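Trillix — qui sommes-nous ?

Le linge, on connaît

Trillix est une maison de repassage, de pliage et de petites retouches. Nous recevons vos vêtements lavés, nous les remettons en forme, nous recousons ce qui doit l'être et nous vous les rendons pliés, prêts à rejoindre l'armoire. Dit comme cela, c'est bien simple, et pourtant il y aurait de quoi en parler pendant des heures (ceux d'entre vous qui sont déjà passés au comptoir savent que nous ne nous en privons pas !).

L'atelier se trouve au 155 de la rue, au fond de la cour, derrière le grand portail vert. Poussez fort, il accroche un peu par temps humide. Nous sommes neuf à y travailler, dont deux apprentis, et il y a presque toujours du café chaud sur l'étagère de l'entrée pour les clients qui attendent une reprise.

D'où nous venons

La maison a été fondée par Joonas Lahtinen, arrivé de Finlande avec une valise de chemises et l'idée, un peu folle à l'époque, que les gens seraient contents de confier leur pile de repassage à quelqu'un qui aime ça. Sa grand-mère tenait une blanchisserie, la maison Saarinen, et c'est chez elle qu'il a appris à plier les draps à deux, chacun à un bout, en marchant l'un vers l'autre. Nous plions encore les draps de cette façon, et les nouveaux venus ont droit à leur petite leçon dès le premier matin.

Les débuts se sont faits dans une seule pièce, avec deux fers et une table prêtée par un voisin. Puis nous avons repris l'ancien local Burnden, une mercerie qui fermait ses portes, et avec lui un meuble de 894 tiroirs remplis de boutons, de pressions et d'agrafes. Nous ne les avons pas encore tous ouverts. Quand il vous manque un bouton sur un manteau ancien, il y a de bonnes chances pour que son frère jumeau dorme là-dedans, et nous avons toujours autant de plaisir à aller le chercher.

Le pliage, notre spécialité

On nous demande souvent pourquoi nos piles tiennent si bien. La réponse est surtout une affaire de patience : avant de plier, on étale. Le vêtement est posé à plat sur la table, bien ouvert, et l'on s'occupe des coins avant de s'occuper du milieu. On lisse ensuite avec le plat de la main, du centre vers les bords, puis on rabat ce qui dépasse. Une manche oubliée dessous, et c'est toute la pile qui penche — nous l'avons appris à nos dépens avec une commande de tabliers dont on reparle encore à la pause.

Le noir mérite un paragraphe à lui tout seul. C'est une couleur que nous aimons beaucoup et qui nous donne du fil à retordre : les peluches s'y voient, les faux plis s'y cachent, et il faut se pencher un peu de côté pour les attraper dans la lumière. Nous le travaillons donc sur des tables blanches, aux coins arrondis pour ne rien accrocher, où le moindre bord de tissu se détache nettement. Les petites ondulations près de l'ourlet se reprennent à la main, sans tirer, juste avant le premier pli.
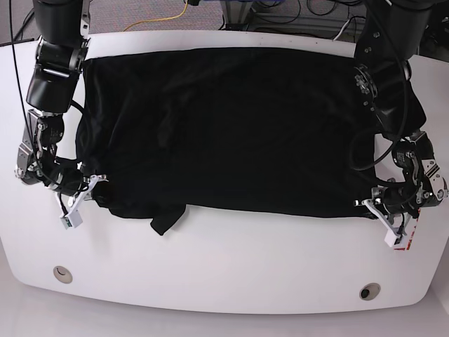

Ce que nous faisons pour vous

Le repassage et le pliage du linge de maison et des vêtements de tous les jours, bien sûr, mais aussi les ourlets, les boutons, les fermetures récalcitrantes et les doublures fatiguées. Pour les troupes de théâtre et les chorales, nous avons une formule à part, que nous avons appelée Birnonik (un mot inventé par l'une de nos apprenties, et qui est resté) : les tenues sont rendues pliées par personne, avec une étiquette au nom de chacun.

Au mois de juillet, l'atelier tourne au ralenti et nous en profitons pour ouvrir nos tables à ceux qui veulent apprendre. On vient avec son propre linge, on repart avec une pile bien droite, et les enfants sont les bienvenus à partir de neuf ans.

Passer nous voir

Le comptoir ouvre le matin à 8 h et ferme à 18 h 30. Pour une grosse quantité, un petit coup de fil la veille nous aide à vous garder une place sur les étagères. Si vous tenez à une façon particulière de plier vos affaires — en trois, en quatre, roulées, manches dedans ou dehors — dites-le-nous au dépôt, nous le noterons sur votre fiche pour les fois suivantes.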